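4. Sorting the small parts

Empty the Hanwood tray before you start. Wipe it, let it dry, put it flat on the worktop. Tray is 351 mm on the long side so leave room.

4.1 Tip out one drawer at a time. Not two.
4.2 Chargers and adapters first – they take up the most space.
4.3 Check the socket on each one. USB ports go together, anything with a fixed lead goes in the Millen box.
4.4 Wind spare leads loosely, fasten with a tie. Dont wrap them round the adapter.

Note: labels go on the flat side, clear of the port.

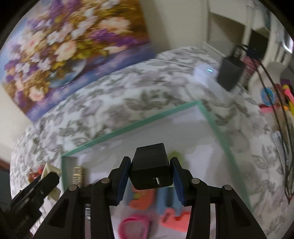 How full can the tray be before it goes back on the shelf?

Stop at one layer, with nothing sticking up past the rim. The shelf gap is 60 mm and a second layer will catch on the runner above.

4.5 Odds and ends next. Clips, caps, keys, bits you cant name. Keep these to the corners so the middle stays clear for chargers.
4.6 Slide the tray in untill it clicks. If it sticks, pull out and check the back edge.

CAUTION: no loose batteries in the tray. Tape the ends and use the lidded pot (part 78).

CAUTION: never store an adapter still warm from use. Unplug, wait, then put away.

Spare trays and dividers – see Plutetum parts list, page 96.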